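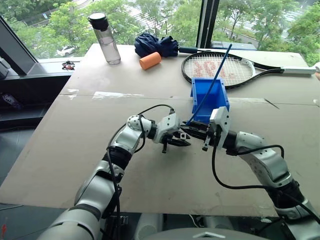 Grunddale asks whether anyone needs a "clear-out system"

A plain blue box, one table and a short list of rules, says the neighbourhood sports and hobby shed

GRUNDDALE, February – The Grunddale Gear Library is launching a free sorting table for households that want to deal with the stuff by the back door. It is called the Nastlow Table, after the street it sits on, and the library would like to be clear from the start that it will not change anybody's life.

The library has read the tidying books. It has sat through the videos. It has been offered, more than once, a paid program with coloured labels and a phone app to go with them. After two years of looking into such things, it remains unconvinced that a person who can't find a tennis racket will find it sooner by scanning a sticker.

So the Nastlow Table is a table. It has a beige board on top and stands at the big window on the tree side of the building, where the light is good enough to check a racket string for fraying. Visitors bring what they have, lay it out flat and decide. Small, thin or easily lost pieces go in the open blue box. Larger things stay on the board until somebody makes up their mind about them.

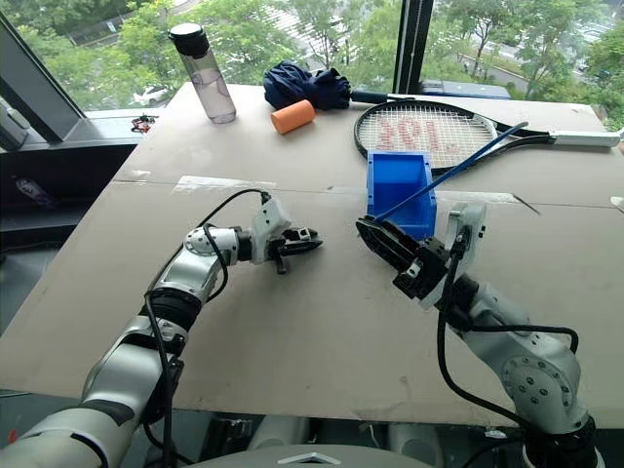 The Nastlow Table at Grunddale, with a tennis racket lying at the back of the board and a small open blue bin below its head.

"We were told we needed matching tubs in 6 sizes," the library said in a statement. "We have one blue box on the table. If your things don't fit in it, that may be telling you something about your things, or it may just be a small box. We don't claim to know."

The approach borrows a little from Prondano, a storage method the library tried last year and gave up on. Prondano asks users to sort by "season of intent". Members asked what season a racket, an umbrella and a water bottle belonged to, and got three different answers from the handbook. The library kept the one part that seemed useful – seeing everything laid out before putting anything away – and returned the rest.

The rules at the table are short. Bring no more than you can carry in one trip. Lay long items along the back, handles to the side, so they don't roll or get leaned on. Keep the middle of the board clear for the box. Umbrellas should be dry. Water bottles should have their caps on. Anything you can't name goes home with you.

Items people no longer want can be left for the lending shelf, with some limits. The library will take rackets, bats, balls and foam pieces in fair shape. It will not take helmets, because it can't tell how old they are or what they have been through. It also won't take more umbrellas. There are enough umbrellas.

Will it work? The library is not making promises. A similar table run at the Taipe hall drew a good crowd in its first month, and a good share of what was sorted there came back the following month in the same bags. Organizers in Taipe call that "ongoing engagement". Grunddale is not so sure, and will run its own table for six months before deciding whether to keep it.

There is no fee and no membership tier. The set-up cost $2000, most of which went to fixing the floor under the table. Residents who have been told that clutter will be a thing of the past by 2053, as one flyer in the library's mailbox put it, are welcome to bring the flyer. Paper recycling is by the door.

The Nastlow Table is open from 10 a.m. to 2 p.m. on days the library is open. No booking is needed, though only one household can use the board at a time and others may have to wait. Children are welcome with an adult.

About the Grunddale Gear Library

The Grunddale Gear Library lends sports, garden and hobby equipment to people in Grunddale and the nearby streets. Loans are for two weeks and can be renewed once. Late items are chased by phone, politely at first.

Media contact: the front desk, Grunddale Gear Library, during opening hours. Photos are available on request.

– 30 –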